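Re: [teleop-users] Drawer task, episode length and resets
From: Ayala lab list account
To: teleop-users
Sunday, 9:40 pm

> We are at 200 episodes on the three-drawer task and the policy still
> stalls after the second drawer. Operators drive with the leader arm at
> 15 Hz. Would you slow the operators down, or cut the episodes into
> shorter pieces? Also, do you reset the cabinet to the same place every
> time? Ours drifts when the drawers get pulled.

Cut the episodes. We had the same stall on the Indetti setup and slowing the operators made it worse. A slow operator pauses before each grasp, the pause goes into the data, and the policy learns to pause. With no history in the observation it has no way to leave the pause again.

What we changed, in order of effect:

1. Trimmed idle steps at load time. Any run where the commanded joint motion stays under threshold gets dropped down to 2 steps. Keep the raw files. We overwrote ours in the first batch and had to record it again.

2. Split at gripper events. One segment per open or close, with a short overlap on each side. The Clistico export script does this if you log gripper command and gripper position as separate channels. If you only log position, a thick object looks like a gripper that never closed, and the split lands in the wrong place.

3. Stopped mixing hand guiding and remote control in one training set. Hand-guided episodes have the operator's forearm in the head camera and much smoother wrist motion. We now use hand guiding only to set start poses.

On cabinet drift: ours moves too. We have tape on the floor and push the cabinet back to it between episodes, but I would not aim for an exact reset. When we locked the base in place, the policy missed the handles as soon as someone bumped it. Some spread is useful as long as it is in the training set and you do not have all of it in the last hour of the day.

The same goes for the objects on top. Vary the bowl position and the angle of the sponge. Sponges are harder than they look for the gripper – the foam compresses, so the closed position changes from grasp to grasp, and a fixed width check for "holding" will fail. Use motor current if your driver reports it. 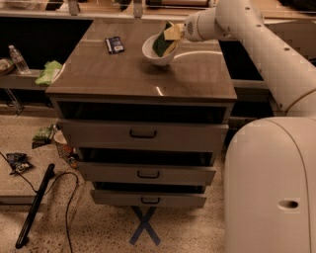
For the stall after the second drawer specifically, check how many of your episodes have the drawers in a state other than closed at the start. We had none in the first 560, so the policy only ever saw a half-open cabinet on the way through a full run. Adding starts with one or two drawers already out fixed most of it. The Ilo branch has a field for start state in the episode header, and I would fill it in from the beginning because adding it afterward means watching every video.

What is your action chunk length? If it is longer than the segments after splitting, you will need to pad, and the padding mask was broken in the loader until the July release.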